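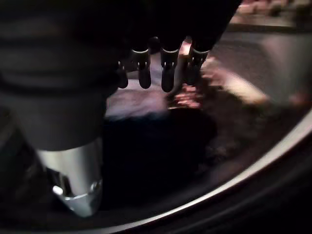

Draswood Fold-Down Workbench: two months in a small garage

I should say up front that I'm not a serious woodworker. I fix chairs, I build the odd shelf, and once a year I talk myself into making something too ambitious (this year it's a toy chest, send help). So what I wanted from a bench was pretty simple. It had to hold still, it had to be the right height for me, and it had to get out of the way when the car came in.

The Draswood is a wall-mounted bench that folds flat when you're done with it. I'd been going back and forth between this and the Mulel, which is cheaper and has a nicer looking top, but the Mulel stands on one center leg and I know myself. I would kick that leg every single day. The Draswood has two legs that swing down from the front edge and lock, and they've stayed locked.

I paid $337 for mine at the hardware place out in Clamton, which had it on the floor so I could lean on it and generally make a nuisance of myself. I'd really recommend doing that if you can. Online it looks tiny, and in person it's a proper bench!

Putting it up took me most of a Saturday-type day, by which I mean I started after breakfast and was sweeping up when it got dark. The instructions are fine until step 9, where they want you to hang the top on the wall rail and "adjust as needed." That's the whole step. The top is heavy and awkward, and adjusting as needed while holding it up with your shoulder is no fun at all. Get a second person for that part. Also, the lag screws in the bag are okay if you're going straight into studs, but my garage wall is block, so I had to go back out for anchors. It does say so on the box — in very small type, on the bottom.

Once it's up, though, oh boy. I planed a door on it the first week and it didn't budge. The old table I'd been using would walk across the floor if I so much as sanded on it, and I'd gotten so used to leaning a hip against it that it took me a while to stop. The height adjusts with pins in the legs, and I have mine one notch up from the bottom, which suits me for hand work.

The box says it's rated for 1,000 pounds. I have no way of testing that and no plans to try. I've stood on it to change a light bulb and nothing creaked.

Now the grumbles. The finish on the top is thin. I got a glue ring on mine within days, and scraping it off took some of the finish with it, so I ended up giving the whole thing a couple of coats of oil in February. It looks much better now, but I'd have liked to not do that on a new bench. The little drawer is pretty much useless. It's too shallow for a tape measure to lie in comfortably, and it has to come out before you fold the bench up, so where does the drawer go? Mine lives on top of the freezer.

And there's no vise. I bolted on the Laryea clamp-on one I already had, and the front edge is just thick enough to take it, with a scrap of wood behind the jaw. If you're buying a vise new, measure first. It does have to come off when you fold the legs in, but that's two knobs and I'm used to it.

Would I buy it again? Yep. I'd oil the top before I hung it, and I'd buy the anchors on the same trip. If you've got room for a bench that stays put all year, get a heavier one with a real shelf underneath and save yourself the hinges. For a garage that still has to hold a car, I'm very happy with mine, and the toy chest almost has a lid.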